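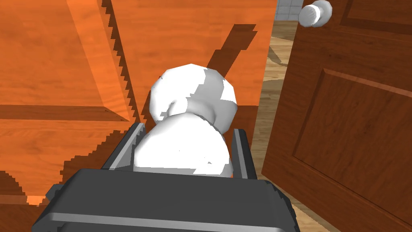

Vol. 2, No. 339

Home | Posts | Robots | About
Print this post
E-mail this post

Quick one before the year runs out. Dec 31, 2019 and the laundry is still on the chair, so no, the machines did not get to it.

I said back in January I'd keep score on the chore robots. Didn't keep much of a score. But I did spend most of December messing with Pestow, the house simulator a couple of people at work keep going on about. Free download, takes forever to install, fan on my laptop sounds like a leaf blower. You get rooms, cabinets, doors with knobs on them, and a gripper with two flat fingers. Then you try to get it to do stuff.

Picking up. Fine, mostly. The white lumpy thing up top is held between the fingers and that's the part everyone shows you in the demos. Hard shapes, easy. I ran 1,000 tries overnight on the picking up part alone and it did well enough that I got cocky.

Then doors. Ugh. A half open door next to a cabinet is a nightmare – the arm wants to go through the gap, the gap is narrow, it clips the edge, everything shakes like a wet dog and the run dies. Real people do this with a hip. Arms full, bump, done. I have no idea how you'd write down the hip.

Putting away is worse than picking up, by a lot. Where does it go? Which way up? Is there room? My kitchen has a drawer that only opens if you lift it a little and I have never once told anyone that, they just figure it out or they swear at it.

Sombody is going to write in about Ponwood, so, yes, I saw the Ponwood machine at the Sotgate show. It folds towels. Same size towels, flat table, good light. Slow but it folds them! They were asking 3,259 dollars and it wants its own corner of the room. I could not get a straight answer on fitted sheets. Guy changed the subject.

Shop floor is a different story and I think people mix the two up. My brother in law's place runs a Simon arm that moves parts from one tray to the other all day, same part, same tray. Been great. Nobody leaves a shoe in the tray. Put that arm in my hallway and it's toast by lunch.

So where are we. Grabbing, pretty good. Opening things, so so. Knowing what a mess is and what is just where I keep my keys – not close. I'd say dishwasher loading first, if someone gives it a dishwasher built for it, and laundry way later then the brochures say.

More on drawers next time, I have a whole folder of failed runs. Going to go fold that pile now.

Print this post | E-mail this post
Previous | Next | Archive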